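Ticket: Episodes dropped on save, wrist view stream
Product: Kovix recorder
Opened: 6/9/19
Status: waiting on reporter

Hi again! I'm the one collecting pick-and-place examples for the Troda parts set, and I've run into something that's eating my afternoons. We're at the stage where I just do the same few tasks over and over by hand control so the model has plenty to learn from, solenoids and wire harnesses mostly, and the recorder keeps throwing away episodes when I press save. No crash, no popup, the episode counter just doesn't move.

The target for this batch is 400 episodes and I have 200 that I trust, so I'd love to get this sorted before I carry on. Wrist view from the job: 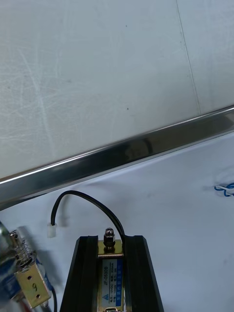
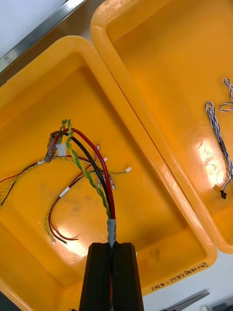
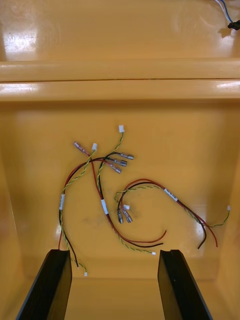 Try moving the scratch folder off the network drive first, Bernska support wrote back. The recorder holds the video in memory, writes it to scratch, and only then adds the line to the index. If the scratch write takes longer than the timeout, the index line is skipped and the counter stays where it was. Please also send the last 100 lines of the writer log, and tell us whether the joint data file is there for a dropped episode even when the video isn't.

OK, so I did all of that, and I'll put it down in the order I did it because I got myself confused at least once.

First the scratch folder. It was on the network drive, you were right, I'd set it up that way back in October when the local disk was full and then forgot all about it. Moved it to the local disk, restarted, ran some harness episodes. Better! But I still lost a couple, and they were long ones.

Then the log. Attached. The bit that keeps repeating is

writer: flush wait exceeded
writer: episode closed without index

and it shows up every time one goes missing, so at least it's consistent. The joint data file IS there for every dropped episode, full length as far as I can tell. The video is there too sometimes, but with a .part ending, and it plays fine if I rename it. I didn't know whether I should be doing that so I've stopped and put the renamed ones in their own folder.

What I noticed next is that it's almost only the harness task that drops. A solenoid episode is short, I go in, close, lift, put it down, done. With the harnesses I fuss. The wires spring around, I go back for another try, I pull one loop out from under another, and before I know it the episode is three times as long. I keep the retries in on purpose (the learning folks want to see recoveries, they asked for them), so please don't tell me to just be quicker, haha.

I went looking for a setting and found flush_timeout in the writer section of the config. Mine said 24. I don't know if that's seconds or something else, the Sikora setup notes don't mention it at all. I haven't touched it yet. Is it safe to raise? And does raising it mean I sit there waiting between episodes? Because if there's a long pause every time I hit save I'm going to lose my rhythm, and my reset times are bad enough already.

Seconds, and yes, you can raise it, came the answer from Bernska. Set it to 100 and leave it. The wait happens in the background, so you can start resetting the trays straight away, but don't press record again until the light on the panel has gone back to green. Renaming the .part files is fine for watching them. Don't add them to the set that way, run the repair command on the session folder and it will rebuild the index from the joint data and drop anything where the two lengths don't match.

Changed it to 100, restarted, and did a whole session of harnesses with lots of messy retries. Not one lost! The green light does take a while after a long episode, but I use that time to shuffle the wires into a new pile so it doesn't bother me.

The repair command I'm less happy with. It picked up most of the old .part episodes, which is great, but a few came back with the wrong task text. They were harness episodes and the index now says "pick up the solenoid." I think it's taking the task from whatever episode came before it in the session, since I'd switched tasks in the middle. I can fix those by hand, I only need to know which file is the real one, the session index or the little text file next to each video. They both have the task in them and right now they disagree.

Also, small thing, could the counter flash red or beep or something when a save fails? I went through most of a session before I looked up and saw the number hadn't changed, and I'd already put everything away.

Leaving this open until I hear about the task text. I'm recording new ones in the meantime with one task per session, and the repaired ones are staying out of the upload for now.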